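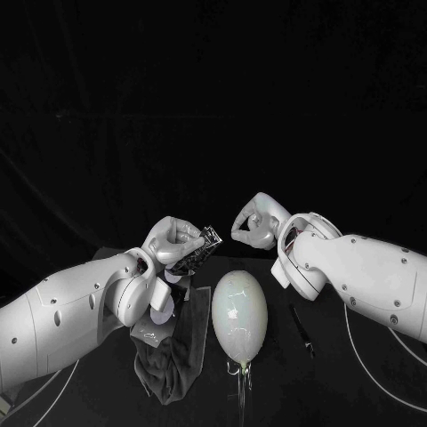 ## 3. Materials and setting

**Figure 1.** Pale balloon on the dark tabletop, black curtain behind. Highlights and faint creased reflections on the upper surface. Dark, shiny flat item held up to the left.

### 3.1 Backdrop and table

Everything in the Avram set was shot on a dark top with black fabric behind it. Curtain left hanging in its own folds, not stretched. We tried stretching in the pilot (Plullance set) and the fabric went gray and flat under the lamps, with a sheen that raters kept picking up as "a wall". Folded it mostly swallows the light. Mostly - some of the creases still catch a faint highlight, see the left side of the curtain in Figure 1, and these were left in. No retouching anywhere in the set.

Choice of black was argued over a good deal. Gray card is the usual thing in gloss work and it makes life easier for anyone who wants to measure edges. But the question here is how people judge a pale, partly see-through surface when there is next to nothing behind it to see through to. With a patterned backdrop a rater can look for the pattern coming through the skin of the object. With black, no pattern, so the judgment has to come from the surface and from whatever the shading does near the outline. Selvanayagam argued for a third condition in mid gray and we still think she was right, but there wasn't time.

### 3.2 The pale objects

Balloons were the main pale item. Cheap, smooth, and the same bag gives a whole range of shapes depending on how much air goes in. We used six fill levels, lowest one barely holding a shape, highest one tight. Fill was set with a hand pump by stroke count and then checked against a cardboard gauge. The gauge was cut twice, the first one got sat on.

Shape matters more than we planned for. A balloon at middle fill is not a ball, it is closer to an egg, and raters used that word without prompting (also "pear", "lightbulb", one "onion"). The one in Figure 1 is a fair case of the egg type: milky white, semi-translucent, glossy on top. Note that the gloss and the milkiness work against each other in the ratings. A sharp highlight pushes people toward "hard" and "solid", milkiness pulls them toward "thin" or "soft". Raters who wrote both words for one object were kept in, see 3.5.

Other pale items, for comparison: a frosted glass lampshade, a bar of white soap, a peeled hard boiled egg, a plastic float from the Firnby boat shop, rice paper over a wire form. Egg was replaced every session. The soap was not and it picked up a dent that shows in the later images.

### 3.3 The dark objects

Dark on dark is the harder half and we say so up front. With a flat black item over black cloth the outline goes first, and what's left is shine. For the dark half we wanted things where shine alone would have to carry the judgment. Crinkled surfaces break the light up into small patches; flat ones give one broad patch or nothing at all, depending on tilt. The dark item in Figure 1 is held tilted upward toward the right, and even so its kind is not easy to settle from the picture. Could be a crinkled plastic packet, could be a small board. 

Same trouble across the dark half of the set. In free naming the dark flat items drew the widest spread of answers - packet, wallet, phone, tile, chocolate bar. Pale items never spread like that. Size estimates were worse too, with raters tending to go small, we suspect becuase the parts without shine just drop out and get left off the total.

### 3.4 Viewing sessions

Kivi and Saludo ran the sessions in the Pruslow reading room, blinds down. 27 raters in the first round. Of those 20 came back in February for the repeat, with the order of items shuffled. Each rater sat at a fixed distance from the monitor, no chin rest. One item at a time, no time limit, though most people answered fast and a few had to be told there was no hurry.

Three scales per item: see-through to solid, soft to hard, light to heavy. Then one free word. The free word was meant as a warm-down and turned out more useful than the third scale. Heaviness ratings for balloons sat at the floor once a rater had decided it was a balloon, whatever the fill. Recognizing the thing settles it. Only at the highest fill did a handful drift up, and those same raters had written "glass" or "stone" as the free word.

### 3.5 Exclusions

After dropping skipped items and one session with the wrong monitor profile we had 1771 ratings. Contradictory answers (solid *and* see-through words together) were not dropped. Navaratnam went through them by hand and they look like real responses to a surface that gives mixed cues, not like carelessness. Free words were lower-cased and obvious misspellings fixed, nothing merged beyond that. "Ballon" went to "balloon", "egg" and "egg shape" stayed seperate.

### 3.6 Limits of the setting

A few things to keep in mind for section 4. The top and the curtain are both dark, and in several images the line where one meets the other is weak, so cues to where an object stands are weak as well. We did not control for this. Fill level and shape move together, a fuller balloon is also a rounder one, and the design can't pull those apart. Balloons lose air over a session, we re-gauged between blocks only. And highlights depend on lamp position, which was marked on the floor with tape but was bumped at least once (Lamont's log has the entry, no correction made).

Lightness values for the tabletop and curtain are listed in Appendix B, along with the gauge template.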